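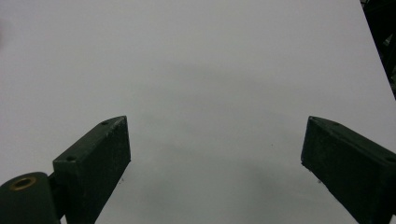 Last changed: 2026-03-11

ok quick update before I have to run, been putting this off since the club meeting and if I don't write it down I'll forget half of it.

So the Prevville robotics club is doing the sorting challenge this year. Same rules as before more or less: pick up play food, put it in the basket, don't knock the basket over. Our team is Skutier (I did not pick the name). Deadline is June, and our target is 1000 recorded picks before then. Right now we have 400. Which sounds good until you look at the calendar.

Green jaws first. Slanted tips, screw holes in the slanted face, brass insert down at the joint. They're scuffed to heck but I like them. Wide opening, easy to line up, and if you come down on a white surface you get a big soft shadow between the fingers. I've been using the shadow to judge height, gets darker as you get close. Not scientific. Works for me.

Then the black ones with several fingers. Different animal. You wear the gloves and hold one in each hand, and for the first twenty minutes you feel like a lobster. Round things are way easier with these. The flat jaws want to squirt anything round out sideways, the fingers kind of wrap.
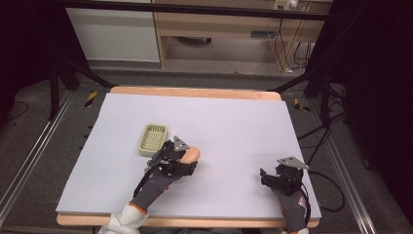 Left hand has the orange thing, right hand waiting its turn. Green basket is the goal.

Stuff I want to remember for next time:

Foam board stays on the table. Bare wood made everything slide, plus the color is easier for Trando (our labeling script) to deal with.

Put the basket on the SAME side every run. We lost 121 picks because it wandered and the labels came out garbage. My fault mostly.

Keep the right cable off your elbow. It loops off the table and down to the floor and I have stepped on it twice.

Short sessions. My wrists were done after an hour and the last batch is sloppy, you can tell.

Also the Akl folder is up to 2748 files and the naming is a mess, someone (me) needs to fix that before we train anything. I started a rename script and it ate the dates so dont run it yet. Seriously.

Still undecided on which gripper we take to the final. I'm leaning black fingers for the rolls and the fruit, green jaws for the flat stuff, but swapping costs time and the rules are vague on wether you can swap mid round. I'll ask.

More when I have it. Got to go catch the bus.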